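Revised in February. Replaces the earlier note on sorting produce on the kitchen floor.

# Sorting produce on a bed

The procedure applies to rooms where the bed is the only flat area large enough to work on. It was written for the studio units at Hambridge, where the counter beside the sink is 447 mm deep and the drying rack takes up most of it. The same steps work on a dining table or a wide bench.

## What you need

- One sheet of plastic, at least 1110 mm on the short side. A dropcloth or a large piece of wrapping film will do.
- Rigid containers with a raised edge: a dish, a plate and a tray cover most weekly shops.
- Two dry dish towels.
- A bag for trimmings.

Thin film is acceptable if it is not torn. Film that has been folded in a drawer stays crinkled and will not lie flat, and small round items then collect in the creases. Unfold it the night before if this bothers you.

Do not use the sheet sold with the Florkero storage set. It is 40 cm wide and leaves bedding exposed on both sides.

## Preparing the bed

1. Pull the duvet straight and press the air out of it with your forearms, working from the pillow end to the foot. A puffed duvet tilts everything placed on it.
2. Move pillows and throws to a chair.
3. Lay the plastic across the middle of the bed. Leave a margin of duvet at the head and the foot.
4. Smooth the sheet outward from the center. Do not tuck it in. A tucked sheet pulls tight when someone leans on the mattress, and whatever is on it rolls.

A firm mattress makes this easier. On a soft one, put a folded blanket under the duvet first.

## Drying

Rinse and dry everything at the sink before it goes near the bed. Broccoli holds water between the florets, so shake it head down and leave it on a towel for 30 minutes. Carrots with the leafy end still attached need the same time. Mandarins and tomatoes can be wiped and brought over at once.

Take the stickers off at this stage.

## Assigning containers

Choose containers by the shape of the item.

| Container | Use for | Notes |
|---|---|---|
| Oval dish | Carrots, other long roots | Lay a long carrot on the diagonal |
| Round plate | Broccoli, cauliflower | One head per plate |
| Long tray with raised sides | Tomatoes | Single layer only |
| None – leave on the sheet | Mandarins | Go into the fruit bowl last |

The tray can be set at an angle if that puts it within easier reach. Its sides should be higher than the middle of the largest tomato. The shallow Bevum tray does not meet this and has been dropped from the list.

Place empty containers first, with the dish and the plate on the far side of the sheet and the tray to one side. Put produce down in the remaining space. Reversing the order means lifting containers over the food, and on a mattress that usually starts something rolling.

## Sorting

1. Large single items first. Put the carrot in the dish and the broccoli on the plate. They weigh the containers down.
2. Next, tomatoes. Pick up each one from the side, with light pressure at the widest point, and turn it once to check for splits.
3. Set firm tomatoes toward the middle of the tray and soft ones toward an end – Dennis Wanyama does it the other way around, and either is fine provided everyone in the unit uses the same end.
4. Orange tomatoes go in with the red ones. They do not need their own container unless you are saving seed.
5. Mandarins last. Check the stem end of each for mold.

Hold the container still with your free hand when placing anything in it. Lower the item until it touches, then let go. A drop of even a few centimeters onto a springy surface will shift the neighboring pieces.

If an item rolls off the plastic, rinse it again before it goes back.

## Common faults

**Everything drifts to one side.** Someone is sitting on the bed. Work standing.

**The sheet slides.** The duvet cover is satin or similar. Put a cotton sheet between the two.

**Tomatoes bruise at the tray edge.** Line the tray with a towel. Atieno Bakilana uses the thin Mugo cloths, folded once.

Partway through step 2, with the first tomatoes in the tray, is a good time to check the spacing and straighten the sheet.

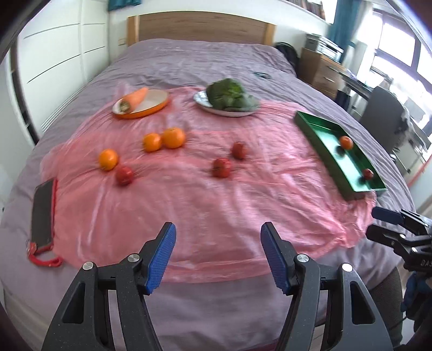 When the sheet is clear, carry the containers to the kitchen one at a time, the tray first. Fold the plastic inward from the long edges so that loose soil stays inside, and shake it out over the sink.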